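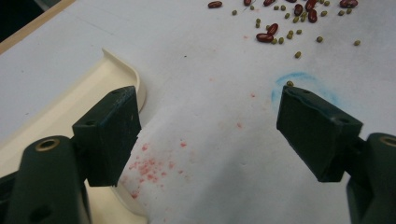

Bean sorting night fills the hall in Mastton

5 September 2024

If you had walked past the old seed exchange in Mastton last night you would have heard the beans before you saw anyone. They rattle when they're poured, and with 40 people at the long tables there was a lot of pouring going on!

The annual bean sort is how the Mastton Seed Library gets its dried beans ready for the fall lending season. Growers drop off what they have through August, much of it mixed together in jars and paper sacks, and then everybody sits down for an evening and picks it apart by hand. Kidney beans go one way, mung beans another, and anything split or shriveled goes to the compost bucket by the door.

This year the library took in 90 jars, the most it has ever had. The Clemar community garden sent over a whole crate of them, and two boxes came by bus from growers in Nadar, who had never taken part before and who wrote the sweetest notes on their lids.

Thodoris Sfakianakis has run the sort for the past six years and could be found moving from table to table with a roll of white paper under his arm. He covers every work surface before the doors open. Beans show up well on it, he told the newcomers, and the little green mung beans are the ones that get away from you.

"Red kidney beans you can do while you're talking," he said. "With mung beans the table goes quiet."

It did go quiet, for a while anyway. Then a tray got knocked at the far end, mung beans went all over the floor, and a group of kids from Rirnico Elementary were under the table picking them up before any of the grown-ups had pushed back their chairs.

The kids were a big part of the evening. Their class grew kidney beans along the school fence this spring and brought in the whole harvest, still in the pods, so they got to do the shelling as well. Several of them had never seen a dry pod opened and the first handful of shiny red beans got a cheer you could hear out in the parking lot. One girl asked whether she could plant hers right away. (She can't, it's too late in the season, but she went home with a packet and a promise to keep it somewhere cool until spring.)

There are plenty of ways to sort beans, as it happens, and people have strong feelings about it. Some spread a small handful out and pull the big ones toward them with a fingertip. Others swear by a shallow tray with a good lip on it, tipped a little so the beans slide down to one end. A few of the Clemar gardeners brought kitchen sieves, which are quick for separating kidney from mung but no help at all in finding the cracked ones. For those you still need eyes and patience, and better lighting than the hall had in the back corner. Two desk lamps were found in the office and that helped a lot.

By the end of the night 553 packets had been filled, folded, and labeled with the variety and the year. Add those to the packets already in the drawers and the library now has 1345 ready to lend, covering beans, peas, squash, and a very healthy supply of dill. Borrowing works the same way it always has. You take a packet home, grow it out, let a few plants go to seed, and bring some back the next fall. It costs nothing, and if your crop fails you can just say so and try again with something else.

The split beans that were clean enough to eat went into a pot of soup during the break, along with onions and carrots from the Clemar garden. It was gone in no time. The recipe is taped up next to the card drawers and you're welcome to copy it down.

There are still 11 jars left to go through, nearly all of them mung beans, and Sfakianakis would love some company while he finishes them. He'll be at the front table every afternoon this week from three until the library closes. Bring reading glasses if you use them. Paper, trays, and envelopes are already there, and children are welcome with an adult.

Seed lending opens as soon as the last packets are in the drawers. Growers who want their empty jars back can pick them up from the shelf under the window, where they have been washed and set out by last name.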